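Home | Workshop | Storage | Small Repairs | Archive

How to Stand a Thin Board Upright in a Slotted Stand

Monday, April 12, 2021

A thin board is hard to keep on its edge without something gripping it at the bottom. A slotted stand does the job without screws or glue, and you can lift the board out again whenever you want.
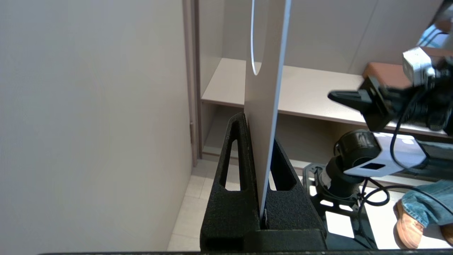
Leaning it against the wall works too, a reader named Brerkow wrote under the first version of this page, and it costs nothing. Leaning is fine for a day or so. Over a few weeks a thin board left at an angle can take on a bow, and the bottom edge tends to creep out across a smooth floor. If you need to reach both faces of the board, or want it to stand clear of a wall or a shelf, use a stand.

What you need

The board
A stand with a slot and a support on each side of it
A tape measure or calipers
Fine sandpaper
Masking tape
A small square or a level
A strip of felt or thin card for packing

Step 1: Measure the board

Measure the thickness at the end that will go into the slot. Take it at both corners and in the middle. Boards that have been stored in a damp basement are often thicker at the corners, and the thickest reading is the one that matters.

Measure the height as well. I keep boards up to 700 mm tall in a stand of this kind. Anything taller gets a second stand or a clip at the top.

Step 2: Choose the stand

The base should be thick and flat, and wider than the board is thick by a good margin on both sides. Triangular supports are a good shape for this. They are widest at the foot, where the load is, and they leave the upper part of the board open. Cutouts in the triangles save material and do no harm as long as the edges around them are solid.

The slot should be slightly wider than your thickest reading. If it is narrower, don't force the board. If it is more than 2 mm wider, plan on packing it.

Stands like this are sold for shop displays and for holding panels while paint dries. I have used one from Trosa and one from Stenix. The Stenix slot is deeper and I prefer it for taller boards. The Trosa one is easier to get a board out of.

Step 3: Clean up the bottom edge

Run the sandpaper along the bottom edge two or three times, just enough to take off splinters and drips of old paint. Round the corners very slightly so they don't catch on the way in. Wipe off the dust. Blow out the slot too, as grit at the bottom will hold one corner up and you will spend ten minutes wondering why the board leans.

Step 4: Set the board in

Put the stand where it is going to stay. Hold the board by its two long edges, line it up over the slot, and lower it straight down. Push gently until it touches bottom. If it sticks halfway, pull it out and check the edge again.

Step 5: Check that it is vertical

Set the square on the base and bring it up against the face of the board. Check the other face. Then check the narrow edge for a lean to the left or right.

If the board tips toward one support, slide a strip of felt or card into the gap on that side. Add one thickness at a time. Three layers of card is as far as I would go. Past that, get a narrower stand.

Step 6: Keep the area around it clear

Leave enough room that a door can swing fully open without touching the board. Look overhead as well. A cable hanging near the top edge can drag on the board when someone moves it, so tie it back or route it another way. Things on nearby shelves should sit far enough back that you can reach them without brushing past.

Taking the board out

Put one hand on the base and pull straight up with the other. Rocking the board side to side loosens it faster, but it also wears the slot, and a worn slot is the usual reason an old stand stops holding.

Common problems

The board rattles: the slot is too wide. Pack both sides evenly.

The stand slides: stick masking tape, folded over on itself, under the base. Rubber feet are better if you have them.

The board leans again after a while: take it out and lay it flat on a table. If it has bowed, turn it around and stand it the other way up.

Next in Storage: Shelf Liners That Stay Put

Share 169 | Comments 3

Copyright 2021 Tamihana Workshop Notes | Contact | Back to top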